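Paid participants wanted: remote operators for simulated kitchen tasks

Pundier is looking for people to steer a robot arm through household tasks on a computer. You hold a hand controller, the arm on the screen follows your hand, and each attempt is recorded so that a program can learn from it. The kitchen and the arm are both simulated. You do not need any experience with robots or games.

The current round is called Nultine. It covers refrigerators: reaching for the handles, opening doors, and moving food on and off the shelves. We have 477 recordings and need 500 more by the end of October.

The simulated arm and kitchen:

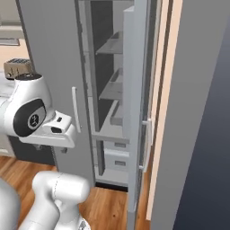
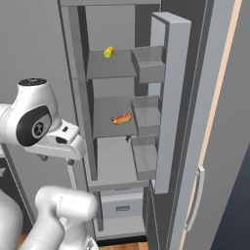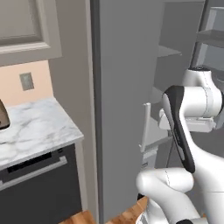
Sessions last two hours, with a break halfway through. The first half hour is practice and is paid at the same rate. After that you work through a list of tasks at your own pace. Failed attempts are fine. Mark them as failed, reset, and go on to the next one. Please don't rush, as jerky movements are hard for the program to copy.

You must be 18 or older, able to use at least one hand freely for the length of a session, and able to read on-screen instructions in English. Glasses are fine. Left-handed people are especially welcome, as we have very few so far.

Sessions are held at our Clinness office, second floor, room 11. There is an elevator. Evening places are available on Wednesday only. You may sign up for more than one session, but not two on the same day.

We record the controller movements and the simulation. We do not record your face or voice.

To apply, write to Nilmini Debnath at the Clinness office with your name, the hand you prefer to use, and the times you are free. Questions about pay or access to the building go to Joanne Cropper, extension 581.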